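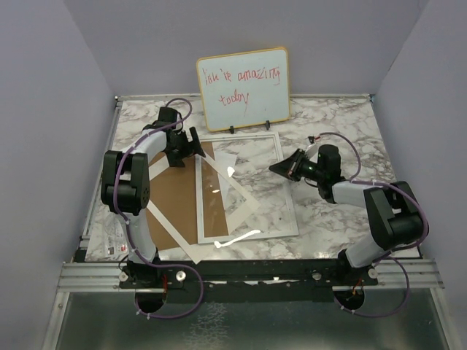
Search the help pages Go

How do I get red marker off a whiteboard after it stayed for weeks?

Posted Mar 24, 2023 by Gundport

I keep a whiteboard in the kitchen for the shopping list, and since February the same words are on it. Now the dry cloth only makes a pink cloud. My writing was red, the same colour as on the small board with the yellow-orange border, and I have the feeling that red is worse than black. Is there something gentle I can try first?

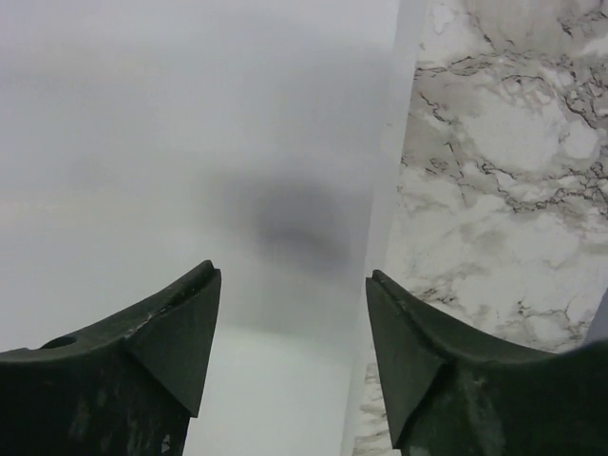

I don't want to scratch the surface -- it was a gift.

Neder
Write over the old words with a fresh dry-erase marker, wait a few seconds and wipe. The new ink loosens the old one. For the pink cloud, use rubbing alcohol on a soft cloth, then a little water. Please test one corner first.

Oberholzer
toothpaste works

Ritgate
I would not use toothpaste, it made my board dull and now every colour stays on it. Alcohol is good. Open a window.

Related
Ink on a painted wall (46 replies)
Cleaning a glass picture frame
Which markers smell less?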